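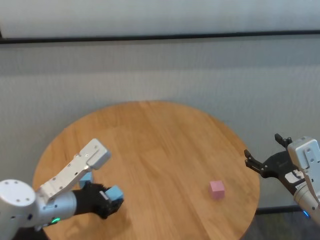 Too many young writers can describe a goal but not the 89 minutes without one, Yichen Shao told the guests at the launch of the Penner Prize for New Sportswriting, and the new award wants to change that.

PENNER PRIZE OPENS FOR FIRST ENTRIES

Rimier, 11 September 2024

Penner Books is pleased to announce a new yearly prize for writers who have not yet published a book about sport. The prize is open from today. It accepts unpublished nonfiction from writers of any age and any country, and the work must be written in English.

The winner will receive a contract for a first book with Penner Books, and will work with an editor from the first draft until the book is printed. The four other writers on the shortlist will each have one piece published in Dotitz, the sports reading magazine that comes out every April and is sold in bookstores and by mail.

All sports are welcome. The publisher would be especially happy to read about sports which do not often receive long articles, such as rowing, table tennis, fencing, or local track and field. Soccer writing is of course also welcome, but the judges ask writers to think carefully about whether the story was told many times already.

"I read a lot of match reports, and I like them," said Yichen Shao, who leads the judges. "But a match report is finished when the match is finished. For this prize we look for the writer who stayed in the town for one more week and spoke with the bus driver, the referee's mother, the man who paints the lines. I do not need a famous name in the story. I need to believe that the writer was there."

The idea for the prize came from the reading evenings which Penner Books has held at the Jatgate bookstore in Rimier. At these evenings, writers read a short piece aloud and the audience can ask about it afterward. Several of the pieces were strong enough to become books, but their writers had no agent and did not know where to send them.
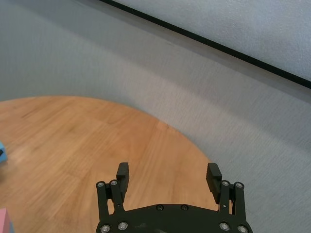 HOW TO ENTER

Each writer may send one entry. The entry must have two parts. The first part is a finished piece of up to 2,000 words. The second part is a plan for a book, on one page, which explains the subject, the people the writer wants to interview, and the places the writer needs to visit. It is not necessary that the book is already started.

Entries should be sent as a text document through the form on the Penner Books website. The name of the writer must not be written on the document itself, as the judges read all work without names. Work that was published on a personal blog is allowed. Work that was published in a newspaper or a magazine, in print or online, is not allowed.

There is no entry fee.

HOW THE ENTRIES ARE JUDGED

A group of six readers will read every entry in full. They will choose a longlist, and from the longlist the judges will select five writers for the shortlist. Every writer on the shortlist will receive written comments about the piece and the book plan. Because of the expected number of entries, comments can not be sent to the other writers.

The judges will look mostly at the quality of the reporting and at the sound of the sentences. Mistakes in spelling or grammar will not count against a writer, and people who write English as a second or third language are warmly invited to take part.

The winner will be announced in April at the Jatgate bookstore, on the same evening when the new issue of Dotitz is presented. The shortlisted writers will be invited to read from their work. Penner Books will pay for their travel and for one night in Rimier.

ABOUT PENNER BOOKS

Penner Books is an independent publisher of sports nonfiction, based in Rimier. Its list includes biographies, club histories, and collections of interviews. It also publishes the yearly magazine Dotitz.

Review copies of the current issue of Dotitz and interviews with the judges can be requested from the press office of Penner Books through the contact page of the website.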